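How to Descale a Single-Serve Coffee Maker with Vinegar

If your morning cup has started coming out slow, or lukewarm, or only three quarters full, you probably have scale. It's the chalky stuff that hard water leaves behind, and it builds up inside the heater and the little tubes where you can't get at it with a sponge. I put off dealing with mine for way too long (we have terrible water here in Clokley) and I'd started shopping for a new machine before my neighbor Snežana asked when I'd last descaled it. Um. Never?

So I did it that same evening, and now I do it every couple of months. You don't need the fancy bottle of descaling liquid, although it does smell better. Check your manual first though – a few makers don't want vinegar in their machines, and if yours is one of those, buy the stuff they tell you to buy.

What you'll need

Plain white vinegar, the cheap kind
Fresh water
A big mug, bigger than the one you normally use
A paper clip, straightened out
An old toothbrush and some dish soap
A bit of patience, maybe an hour and a half with the soaking

Step 1: Unplug it and take it apart

Turn the machine off, pull the plug and let it cool down. Take out whatever pod is in there (I found one from the night before, yuck). Then lift out everything that's meant to lift out: the drip tray, the tank and its lid, and the pod holder if yours pops loose. Wash all of that in warm soapy water. The toothbrush is great for the corners of the drip tray, where old coffee turns into something like tar.

If you have a charcoal filter in the tank, take it out now and leave it out until the very end. Vinegar ruins it, and then every cup tastes like salad for a week. Ask me how I know!

Step 2: Clear the needle

Most pod machines have a needle on top that pokes the hole in the lid, and some have a second one underneath. They're sharp, so go slow and keep your fingertips out of the way. Wiggle the end of the paper clip into each hole and turn it a few times. You'll likely get a few wet grounds out. My brother-in-law Cameron skipped this step and descaled his machine twice, and it still dribbled. Two minutes with a paper clip fixed it.
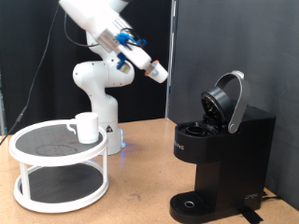

Step 3: Run the vinegar

Put the tank back and fill it half with vinegar and half with water. Plug in, set your big mug on the tray, no pod, and run the largest cup size. Dump it in the sink and do it again. Keep going until you've used up half the tank or so. Open a window if the smell bothers you, because hot vinegar really does get into everything.

Now switch the machine off and walk away for 42 minutes. Okay, it doesn't have to be 42, that's just how long my favorite baking show runs. Anything past half an hour is fine. The soak is what loosens the thick stuff.

When you come back, run the rest of the tank through. The first mug may have white flakes floating in it, and if yours looks really bad, do one more tank of the mix.

Step 4: Rinse, rinse, rinse

Empty the tank, rinse it well, and fill it with fresh water. Run the whole thing through, one mug at a time. Then do a second tank. I used to stop after one, and my husband could always tell. Smell the last mug, and if there's any vinegar left, keep going.

Step 5: Put it back together

Dry the drip tray, pop the filter back in (or a new one if it's been a while) and wipe down the outside with a damp cloth. If your machine has a descale light, it may stay on until you reset it. On mine you hold two buttons down together, but they're all different, so dig out the manual.

How often?

With hard water, every two months. With soft water you can get away with twice a year. I write mine on the kitchen calendar, and the next one is in March. Filtered water helps stretch it out a bit, and so does emptying the tank before you go on vacation.

If it's still slow after all this, try the paper clip one more time before you give up on it.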